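Print this page | E-mail this page

Lecture notes: Learning to handle clothing from hand-held gripper recordings
Horácio Azevedo, 2021-05-25

The method starts with people, and the robot comes in later. A person holds a gripper with a camera mounted on it and does the chore by hand. The Tumberg set has 200 recordings of this kind, all made in homes. Of these, 163 were kept for training. The rest had gaps in the tracking.

Each recording gives two signals – the path of the gripper and the width between its fingers. The policy takes in the camera view and predicts the next 10 steps of both.

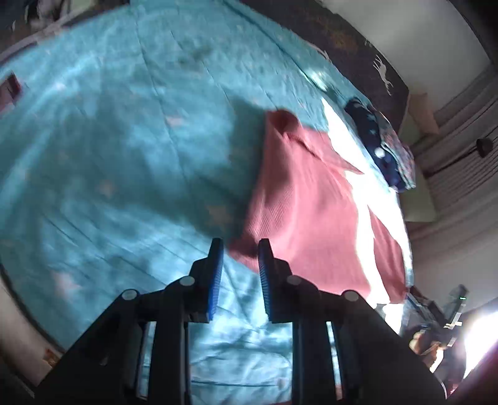
Why not record the robot itself?
Driving an arm by remote control is slow, and the arm has to be carried into every home. A hand-held tool goes anywhere and costs much less per recording.

Clothing is hard because it has no fixed shape. Strong sunlight and patterned bedding make it harder, so do not train only on lab tables. Kartha's ablation notes cover this – read them before the June session.

We use cookies to improve this site. By continuing, you accept our cookie notice.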